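Thread on the Stondcombe packing cell, because I've been asked four times now why I wouldn't sign it over.

1/ Short version. The arm let go of a carton partway through a lift in April, on the first morning it ran with the guard doors shut and real stock in it. The carton landed on the tray rim, burst, and the arm carried on to the drop-off and opened its fingers over the belt as if it still had something in them. Then it went back for the next one.

2/ It did that three more times before I got to the stop button. No alarm, no amber light. The screen said four good lifts.

3/ Nobody hurt, doors were shut, the arm was well inside its limits. I'm saying that early so the replies don't fill up with killer robots. It's a packing arm that can't tell when its hand is empty. That's dull, and it's also a fault I'd want fixed before anyone eats lunch near it.

4/ Aebischer's answer came the same afternoon: it must be our cartons, or our floor, or our air supply (the gripper is electric), because the job had been tested 4000 times in Zudoment, their simulator, without a single drop.

5/ 4000 is a lovely number. I asked to see the runs. They sent a slide. I asked again and they sent a nicer slide. Ingeborg Berchtold on their support desk then did the decent thing and sent me the actual logs and a folder of renders, and I've been kinder about her than about the rest of them ever since.

6/ Here's the sort of thing that was in the folder.
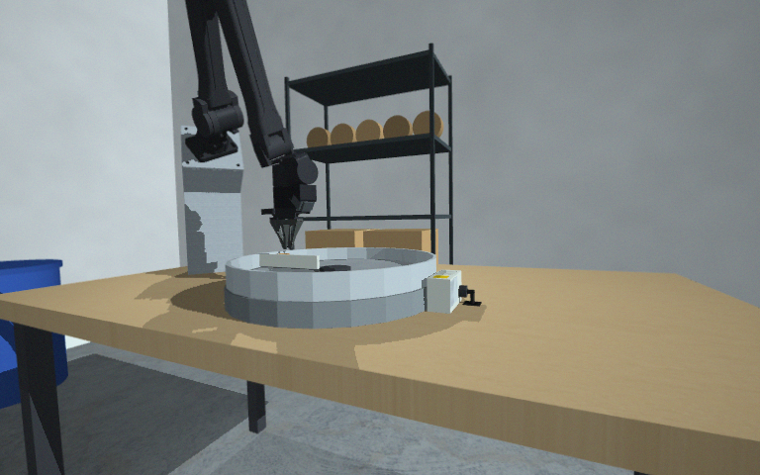 Zudoment render of the cell: gripper over the round tray, one white box under the fingertips, another standing outside on the right.

7/ The job is white boxes in and around a round tray, fingers come down from above, lift, move. It's quite a good looking picture. Shelves, boxes, a blue bin at the side. Somebody spent time on the wood grain.

8/ Now look at the fingertips and the top of that box. Is it gripped? About to be? Just let go? I can't say from a still and neither can you. I don't hold that against the picture. My trouble is that the scoring couldn't say either.

9/ How the scoring works, as far as I can get from the logs. The run goes along in steps. The fingers get the order to close. At step 160 the script checks one thing, whether the fingertips and the box are within a small distance of each other. If yes, that's a lift. Tick.

10/ It never checks whether the box leaves the tray. It never checks whether the box is there at the other end. You could glue the box to the table and score a hundred per cent.

11/ I thought I'd misread it so I asked Balthasar Rainer to go through it without telling him what I'd found. He's written more of these scripts than I have. He rang back before I'd finished my tea and asked if it was a joke.

12/ It gets worse, sorry. In 1222 of the runs the fingers and the box overlap. I mean they're in the same place at the same time, finger inside cardboard. Real fingers don't do that. When the distance comes out below zero the script still says "near enough" and ticks it.

13/ So those are 1222 "lifts" where the hand went through the goods. I'd call each of those a crash, or at least a squashed box. On the slide they're in the green bar with the others.

14/ And 3000 of the 4000 begin from the same layout, to the millimetre. Same tray, same box, same angle. The arm isn't being tested at that point, it's being replayed. Ours arrive however the night shift leaves them.

15/ One more from the folder.
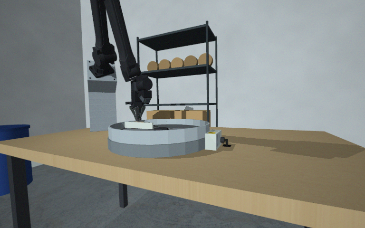
Second render of the setup. Closed-looking fingers above the box in the tray; the shadow on the table falls differently from the first.

16/ I was told the renders prove "varied conditions". What I can see varying between these two is the light, the walls and what's stacked under the shelves. There are three cardboard boxes back there in this one. Very nice. My carton doesn't care how many boxes are under the shelves.

17/ To be fair to them (I'm trying), changing the light is worth doing if the arm finds things by camera. Ours does. It found the carton every time. Finding was never the fault. Holding was.

18/ What I'd have wanted varied: how heavy the box is, how slippery, whether the flap is taped down, whether it sits square. In the logs the weight is one number, the grip of the surface is one number, and both are suspiciously tidy.

19/ Several of you have asked about the cell's own checks. It has one. The gripper reports how far the fingers have closed, and if they shut completely it's meant to say "nothing held" and stop.

20/ It was switched off. A setting in the config, with a note beside it saying it caused "false stops during demo". I would love to know how false they were.

21/ With it switched back on, the cell stopped on the second carton. Correctly: I was standing at the glass looking at an empty hand. We left it stopped.

22/ Someone will say Estimness passed it. Estimness passed the guarding, the doors, the stop buttons and the speed. I've read the report and it's a fair one. Whether the arm drops things inside a shut cage wasn't on their sheet and they say so on the first page. Sales read the last page.

23/ Which would be fine if the doors stayed shut. The plan for phase two is to take one side off so people can top up the tray by hand. An arm that swings an item it isn't properly holding, with a person on that side. That's the bit I won't sign.

24/ I'm not against simulators, before the vendor accounts arrive. I use one most weeks. It's saved me from bending some expensive metal. I just want the score to measure the job.

25/ What I've asked Aebischer for, in writing:
- score a lift only if the box is at the far end when the run finishes
- any overlap between finger and box is a fail
- weights and surfaces that change between runs
- empty-hand check on, locked, and logged if anyone touches it
- the 4000 scored again from the saved logs, with the failures shown

26/ They've agreed to the fourth one. On the others they've offered a call. I've been on the calls. I'd like the numbers first.

27/ Replying to a few at once: no, I won't post the logs, they aren't mine to post. Yes, Ingeborg knows I've shared these two renders. No, turning the speed down doesn't help, I tried, it drops things more slowly.

28/ And to the gentleman who says people drop boxes as well: they do. Then they swear and pick them up. The arm filed it as a success.

29/ Cell is off and tagged at the isolator, cartons are being packed by hand. If the rescored runs turn up I'll add them underneath, whatever they show.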